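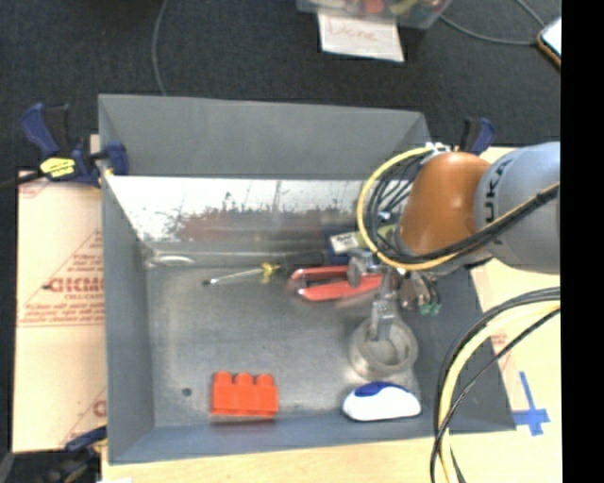

What does Sesholm need to know about a part before it can pick it?

Very little. Sesholm plans grasps from the shape it measures in the bin, so you don't have to load a CAD model or train it on each item first. You give it the bin dimensions, the gripper geometry and the robot's joint limits, and it works from there.

Sesholm 7 – grasp planning for mixed bins

Sesholm is bin-picking software from Sillance. It takes depth and colour data from a fixed camera, separates the items in the bin, ranks the possible grasps and sends a collision-checked path to the robot controller. It runs on an ordinary industrial PC beside the cell. No internet connection is needed once the licence is activated.

Mixed contents

Most bins we are asked about hold one kind of part. Sesholm handles those, but it was written for the other sort, where a thin screwdriver, a red-handled tool, a toy brick, a computer mouse and a clear cup can all be lying on the same grey metal floor. Each item gets its own list of grasps, and the planner picks the one with the best score that the arm can reach without touching a wall.

Clear and shiny items

Clear cups return poor depth, and polished bin walls return depth that isn't there. Sesholm compares the colour and depth channels and marks the areas where they disagree. Anything mapped outside the known bin walls is thrown out as a reflection. For clear items the planner uses the rim where it can find one. Expect a lower pick rate on clear items than on matte ones, and run the test routine with your own parts before you commit to a cycle time.

Bin setup

Sloped sides are supported. Enter the floor size, rim size, depth and rim width, and the software builds the collision model. Clamps that hold the bin to the table should be added as keep-out boxes – they sit right where the wrist tends to swing on corner picks. If the bin gets bumped, the Locate Bin routine finds the rim again and shifts the model to match.

Cables

Version 7 adds a dress pack allowance. You draw a simple envelope around the cable bundle at the wrist and the planner treats it as part of the arm. Earlier versions only checked the links and the gripper.

Specifications

Planning time limit: adjustable, default 30 ms per grasp candidate
Grasp candidates kept per item: up to 18
Gripper types: two-finger parallel, single suction cup, combined
Robot interface: Girard driver, included
Logging: every attempt, with camera data, planned path and result
Operating system: Linux, 64-bit

What's in the licence

One licence covers one robot and one camera. It includes the planner, the Girard driver, the cell editor and the log viewer. The simulator, Billalthorpe, is sold separately and reads the same cell files, so a cell can be drawn up and tested before the robot is bolted down.

Support and updates

Updates are free for the first year. After that, a support plan can be renewed yearly. Cell files from version 6 open in version 7 but cannot be saved back to the older format, so keep a copy.

Order code: SES-147
Page updated 2019-05-27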